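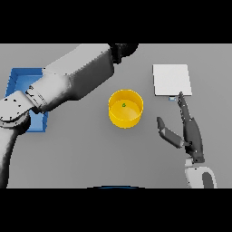

Grey on grey, computer-rendered, with room for four items.

The case against grey
By Nhung Diệp

My mother's kitchen in Wosstead had orange benchtops, a brown floor and curtains with pineapples on them. My father, who had chosen none of it, used to say it was like eating breakfast inside a fruit cake. When they sold up last January the agent walked through with a clipboard and the expression of a vet, and told them the house would present better if it were neutralised. That was her word. I had only ever heard it used of acid spills and spies.

So they neutralised it. The benches went under a slab of something called Wesero, which comes in Mist, Fog, Drizzle and Overcast, a range apparently named by somebody on a wet weekend in Hobart. The floor was covered in Poltidis planks in a shade between wet cement and dry cement. The pineapples went to the op shop, where I bought them back. The house sold in a fortnight, to a couple who told my mother they loved how it felt like a blank canvas. I drove past in October and the canvas is still blank. They have added a grey letterbox.

I know the argument for all this, having lost it several times at dinner. Grey goes with everything. Grey offends no one. Grey doesn't date, say people standing in grey kitchens that could be dated to the nearest eighteen months by anyone who owned a television. My mother's orange was also sold to her as timeless, in 1974, by a man in a matching tie.

What bothers me is who we are all decorating for. When I was renting my first flat I asked the landlord if I could paint the bedroom green, and he said no, because the next tenant might not like it. Fair enough. It was his wall. But I now have friends who own their walls, or at any rate share them with a bank, and they ask themselves the same question on the landlord's behalf. Would the next person like it? The next person is seven or eight years off and may at present be in high school. Meanwhile my friends live in her taste, or in what a paint brochure has guessed about her taste, and they wipe it down every evening.

One of them, whom I won't name as she still has me over, spent three weekends choosing a colour for her hallway. She had 60 sample pots lined up along the skirting like a very dull shooting gallery. I was brought in as a fresh pair of eyes and asked whether Hamdy Half was too warm. I said it looked grey. She said that was exactly what she was worried about, it was reading as grey, and she wanted it to read as stone. I asked what colour stone was. We had a cup of tea after that and talked about her sister.

She paid $71 a litre for the winner. I mention the price only because for the same money the shop would have sold her yellow.

The trouble has spread past houses, too. Have a look around any shopping centre car park, and at the cars waiting to get into it. Our local pool was repainted last year and lost its blue-and-white stripes for two tones of what the council newsletter called "a contemporary coastal palette". I have been to the coast. There was a lot of blue there, some of it quite vulgar, and no one had asked it to tone things down ahead of the sale. The library has gone the same way. The children's corner has been allowed to keep one red beanbag, and the children fight over it.

I am told people find grey restful, and I believe some of them do. There are days I'd like to lie down in a room with nothing to say to me. But I have sat in a great many waiting rooms, dental and otherwise, and their walls have never once lowered my pulse. The most restful room I know is my aunt's lounge room, which is pink to the picture rail and wallpapered with peacocks above it, and which puts every visitor to sleep by three in the afternoon. This may be the heater.

The fashion people assure us it's all about to turn. I read on the weekend that brown is coming back, along with "butter" and a green that sounded, from the write-up, like something you'd see a doctor about. I'm pleased, up to a point. I just have a feeling that in two years' time an agent with a clipboard will stroll through some poor pensioner's Overcast kitchen and tell her it needs browning up for the market, and that she'll do it, and that a nice young couple will call it a blank canvas.

In the meantime I have hung the pineapples in my own kitchen. They are slightly too long for the window and they clash with the tiles, which are maroon and came with the place. A valuer who came through for the bank stopped in the doorway and asked whether I'd thought about what I might do with the room. I told him I usually cooked in it.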